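Community > Robot Arms > Simulation and Setup

Print this page | E-mail this page

We use cookies to keep you signed in. By staying on this site you accept our cookie policy.

Gripper lands a little off on thin handles, where do I start?

Posted by planley_cell

Hi all! I've been setting up a simulated kitchen cell with a Franka arm and I'm having a great time with it, but I'm stuck on one thing. The job is to pick a spatula off a stone counter by the end of its handle. The same numbers work fine on an apple. On the spatula the fingers close a hair to one side and I lose it, in 3 runs out of 4. I've already checked the spatula's position in the scene file and it's right. Is this a tool offset problem, or do I need to go back over the base? Two views from the cell:

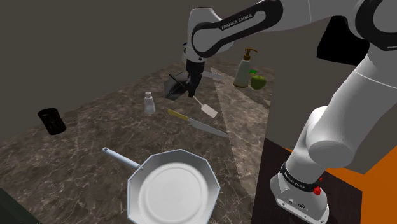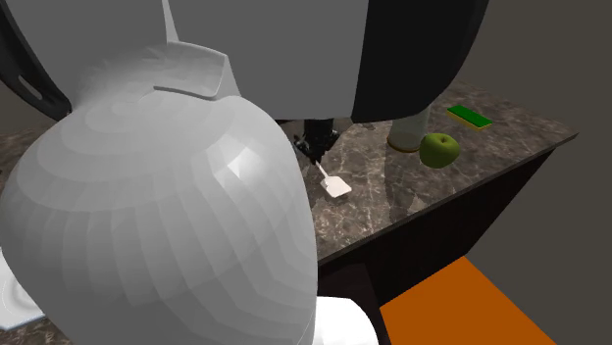 Gripper over the spatula handle, both views.

I can post the config if that helps. I named the project Muron, so you'll see that all over the file names.

Posted by Kisine

Ooh, I love this kind of problem! My money is on the tool offset. A round, fat target like an apple forgives a lot and a thin handle forgives nothing, so a small error in the tool center point can hide for weeks. (Ask me how I know.)

Put a small marker in the scene and bring the fingertips to it. Now turn the wrist in place and watch the tips. If they stay on the marker, your offset is good. If they swing around it in a little circle, it's off, and half the width of that circle is your error. Fix it in the tool frame and leave the base alone for now!

Then do the same test at 2 other spots on the counter, one close to the base and one far out. If the tips miss the marker by the same amount in the same direction everywhere, look at the base position. If the miss grows as you reach farther, it's more likely the base is rotated a touch.

One more: check which way the fingers close. They should close across the handle. With a handle lying on a diagonal it's easy to be off by a few degrees, and then one finger touches first and shoves it. I'd take the grasp angle from the handle itself and forget about the angle of the counter.

Posted by Ó Súilleabháin

had same thing. turned up friction on the fingers and it went away. also try a smaller time step

Posted by planley_cell

Update: did the wrist test and got a circle, roughly 3 mm across! So that's the tool frame, and I'm fixing it tonight. I'll leave friction where it is until I've run the other spots. This is so much fun when something finally shows up as a number. Thank you both!

Print this page | E-mail this page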